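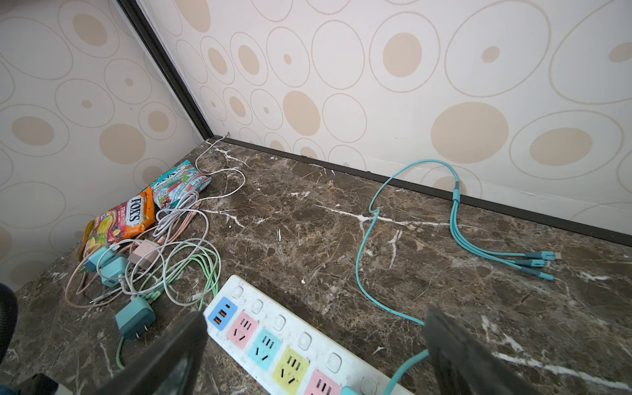
Handgelenkkamera vor dem Griff, Aufgabe "Ladekabel"

Thema: Nur Wrist-Cam bei Kabeln, lohnt sich die Außenkamera?

kabelsalat_hl
Wir haben im Dezember eine Policy für Kabel und Ladegeräte trainiert, reines Behavior Cloning aus teleoperierten Demos. 927 Demos insgesamt, alle auf der Marmorplatte wie im Bild. Verglichen haben wir zwei Varianten: nur Handgelenkkamera und Handgelenk plus feste Außenkamera. Je Variante 30 Versuche, Aufgabe war, ein genanntes Ladegerät zu greifen und abzulegen. Ergebnis: nur Handgelenk 19 von 30, mit Außenkamera 17 von 30. Ich hatte es andersherum erwartet. Hat jemand Ähnliches gesehen?

Drondstead
Bei 30 Versuchen sind 19 und 17 dasselbe. Daraus würde ich gar nichts ableiten.

kabelsalat_hl
Dass die Außenkamera schadet, behaupte ich auch nicht. Mich wundert, dass sie nicht hilft.

p_sheehan
Mich wundert das nicht. Auf dem Bild liegen drei türkise Ladegeräte in einem Haufen mit weißen, rosa und grünen Kabeln. Von außen sind das ein paar Pixel. Welches Kabel über welchem liegt, erkennt man nur von nah. Wir hatten bei Pladavix das gleiche Problem und haben die Außenkamera irgendwann abgebaut.
Gruß, Paora

Zeng_Fan
Das sehe ich anders. Der linke Finger steht direkt über dem unteren Teil vom Haufen und verdeckt das grüne Kabel und die Ecke der Steckdosenleiste. Genau dort braucht man die zweite Ansicht. Wie groß waren die Bilder der Außenkamera beim Training?

kabelsalat_hl
Auf 224 x 224 verkleinert, beide Kameras gleich.

Zeng_Fan
Dann habt ihr die Auflösung getestet und nicht die Kamera. Schneidet den Bereich um den Haufen aus und trainiert noch mal.

Drondstead
+1. Und bitte mehrere Seeds. Mit einem Seed pro Variante ist die Streuung zwischen zwei Läufen oft größer als der Unterschied, den man messen will.

a_deschamps
Eine Frage zu den Demos: Lagen die Chipstüten, oder was das hinten in der Ecke ist, immer an der gleichen Stelle? Wenn ja, kann sich die Policy daran orientieren und bricht ein, sobald man sie wegnimmt.
Aurélien

kabelsalat_hl
Nein, die Sachen am Rand wurden zwischen den Demos umgelegt. Die Wand dahinter ist natürlich immer dieselbe. Das Kreismuster könnte also als Anhaltspunkt dienen, da hast du einen Punkt.

p_sheehan
Das türkise Kabel mit den drei Steckern rechts würde ich als eigene Aufgabe auswerten. Die drei Enden liegen fast parallel, da ist die Zuordnung "oberer, mittlerer, unterer" viel schwerer als beim Ladegerät. Bei uns war das Greifen selbst kein Thema, nur die Auswahl.

kabelsalat_hl
Haben wir getrennt erfasst: 11 von 30 nur mit Handgelenk, 12 von 30 mit beiden. Die meisten Fehler waren Griffe am falschen Stecker.

Drondstead
Also auch wieder kein Unterschied.

kabelsalat_hl
Nachtrag: Wir haben auf 1091 Demos aufgestockt und die Außenkamera auf den Arbeitsbereich zugeschnitten, drei Seeds je Variante, 30 Versuche pro Seed. Ladegerät: nur Handgelenk 61 von 90, mit Ausschnitt 72 von 90. Der Hinweis von Zeng_Fan war richtig. Bei den drei Steckern bleibt es schlecht, 35 zu 38 von 90.

p_sheehan
Gut, beim Ladegerät nehme ich meine Aussage zurück. Für die Stecker bleibe ich dabei, da bringt euch die zweite Kamera nichts.

Zeng_Fan
Danke fürs Nachliefern. Kannst du die Aufteilung nach Startposition noch einstellen?

kabelsalat_hl
Mache ich, sobald die Auswertung sauber ist.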